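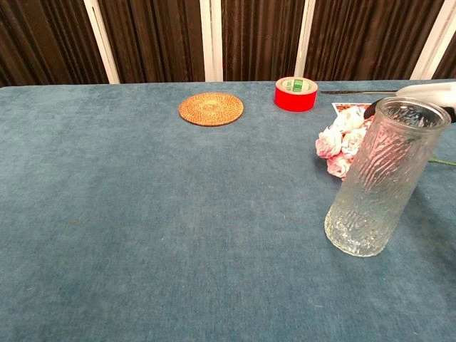 Wiesława Witkowska's advice was to price the second year before the first. Everyone budgets for the arm, she said, and then a finger pad splits and there's no line for it and the whole thing sits under a dust sheet till December.

She has a point. At Ililholm the first draft of the spending plan was one page long. Arm, gripper, delivery, done. The second draft ran to four, and most of the extra was small stuff. Pads. A spare cable. Someone's hours to wipe it all down and set the table out again between runs.

The table is where the money leaks, by the way. A robot that will be asked to deal with flowers and glass needs flowers and glass to practise on. Clear vases, textured ones especially, are hard on cameras, so you want those in the mix early. Ililholm put 200 pounds aside for props and thought it generous. Artificial blooms, tape, coasters, a cloth to cover the top. It went in a fortnight. They now keep a standing monthly amount and don't argue over it.

Lease or buy? Depends who you ask and how long the job lasts. Manríquez quoted 929 a month on a 29 month lease, servicing in, fingers not. Bivolberg would only sell outright, though they threw in the training. Duviseck sat somewhere between, a lease with an option at the end, and a deposit of 1,000 that comes back if the kit does. Read that clause twice. "Comes back" meant in the original crates, and the crates are huge. Ililholm had already binned one.

Storage then. Put it in the plan. Also insurance, which two of the three suppliers left off the quote and the third buried in a footnote.

What they got right was the trial. Two weeks, own table, own objects, before signing anything. Not the supplier's neat plastic blocks. Ask for this in writing, and ask who pays the carriage each way. Duviseck said yes straight off. Manríquez took some pushing. If a firm won't let you put a vase in front of its gripper then you have learnt somthing for the price of a phone call.

Staff time is the other one. Witkowska's own sheet gives it a seperate column, ahead of hardware, and she won't sign off a plan where it's blank. Setting out, resetting, writing up, chasing the supplier about the pads. Ililholm guessed half a day a week. It's closer to two, and the new plan says so.

They went with Duviseck in the end. Pads ordered, two sets. The crate is still being discussed.

Last updated: September 2020
Shares 29
Comments 4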